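Storage tray (household)

A storage tray, also called an open bin or drawer tub, is a shallow or medium-depth container without a lid, used to keep small articles together on a shelf, in a drawer or on a work surface. Most modern household trays are moulded from transparent or translucent plastic. They are used chiefly for toiletries, cosmetics, cleaning supplies, medicines and stationery. The open tray is distinguished from the storage box, which has a closing lid, and from the caddy, which has a carrying handle.

Form

The typical tray is rectangular in plan, with a flat base and four walls that lean slightly outward. The lean, known as draft, allows the moulded part to be released from its tool and permits empty trays to be nested. A draft of 2 degrees per side is common in deeper patterns. Corners are rounded, both inside and out. A sharp internal corner collects dust and residue and is also the point at which a brittle plastic is most likely to crack.

The rim is usually thickened or turned outward. It stiffens the walls, gives the fingers something to hold and, in stacking patterns, supports the foot of the tray above. Trays intended for drawers may have a plain rim, as a turned edge takes up width.

Proportions vary with use. Long, narrow trays suit shelves and cabinets, where they can be drawn out like a drawer to reach articles at the back. Square trays are more often used in drawers, where several are laid out side by side as a grid.

Materials

Three plastics account for most trays in domestic use. Polystyrene is clear, stiff and cheap, but it chips at the rim and is attacked by some solvents, including acetone. Polyethylene terephthalate (PET) is clear and less brittle. Polypropylene is tough and resists most household chemicals, although in its natural state it has a cloudy or frosted look and does not reach the clarity of the other two.

A light frosting may also be given to a clear plastic by texturing the surface of the mould. This hides scratches and finger marks while leaving the contents recognisable. Trays of wood, enamelled steel, wicker and glass are also made. They are heavier for a given size and, apart from glass, do not allow the contents to be seen from the side.

Contents and arrangement

A tray is normally filled with articles standing upright. The height of the wall relative to the contents determines how the tray behaves in use. Where the wall reaches at least one third of the way up a bottle, the bottle is generally held when the tray is moved. Where it is lower, tall bottles tend to fall across their neighbours. Walls higher than the contents give good retention but make it necessary to lift articles out vertically.

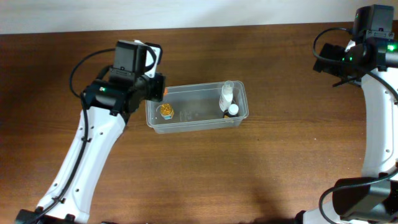
Transparent rectangular tray on a wooden tabletop, holding bottles of different heights. The white bottle stands above the rim.

Partly filled trays are less stable in their contents than full ones. An upright article with free space beside it may lean against a wall or another article, particularly if its base is narrow. Common remedies are a loose divider, a ribbed mat or a smaller tray placed inside the larger one. Articles of mixed height are usually arranged with the tallest at the back or at one end, leaving the labels of shorter ones in view.

Small glass bottles and jars are often kept apart from heavier containers, or separated from them by a divider, to prevent knocking when a tray is pulled out.

Sizing

No general standard exists for household trays, and makers work to their own dimensions. Sizing by module is widespread: one side of each tray is a simple fraction of the side of the largest, so that different patterns fill a drawer without gaps. The Solau series, for example, is based on a footprint of 436 by 218 millimetres, which is divided into halves and quarters to give smaller sizes. Trays from different makers seldom share a module and may leave unusable strips when mixed.

Capacity is sometimes quoted in litres, measured to the rim. The figure is of limited use for open trays, whose contents commonly project above it. Length, width and height inside the walls are more informative, particularly for trays with a pronounced draft, where the base may be noticeably smaller than the opening.

History

Divided wooden trays for bottles and jars were fitted in travelling cases and dressing tables long before the use of plastics. Moulded trays came into the home largely by way of the workshop and the dispensary, where open bins were used to sort small parts and stock.

The firm of Barrera began as a supplier of dispensary fittings and later sold its clear bins through household shops. Its first domestic pattern was issued in a run of 500 and had straight walls, which made the trays difficult to separate when nested. The designer Leobardo Esquivel revised it with a sloped wall and a rounded rim, and this form was retained in the Clastolska range that followed. A competing tray by Ernum used 4 small feet in place of a flat base. The feet marked soft timber surfaces, and later versions were supplied with pads.

Care

Plastic trays are washed by hand in warm water with a mild detergent. Polystyrene and PET may distort in a dishwasher, while polypropylene usually withstands the upper rack. Abrasive pads leave fine scratches that dull a clear surface permanently. Residue from shampoo, oils and adhesives should be removed promptly, as some of these can cloud or craze polystyrene over time.

Trays used on finished wood may trap moisture beneath the base. Lifting the tray from time to time and drying the underside reduces the risk of pale rings or patches in the finish. A thin felt or cork sheet serves the same purpose and also prevents sliding.

Disposal

Trays usually carry a resin code moulded into the base: 1 for PET, 5 for polypropylene and 6 for polystyrene. Acceptance of rigid plastics for recycling differs between local authorities, and polystyrene is accepted least often. Cracked trays are not normally repaired.

See also

Caddy (container)
Drawer divider
Storage box
Toiletries

Page last edited 25 Oct 2024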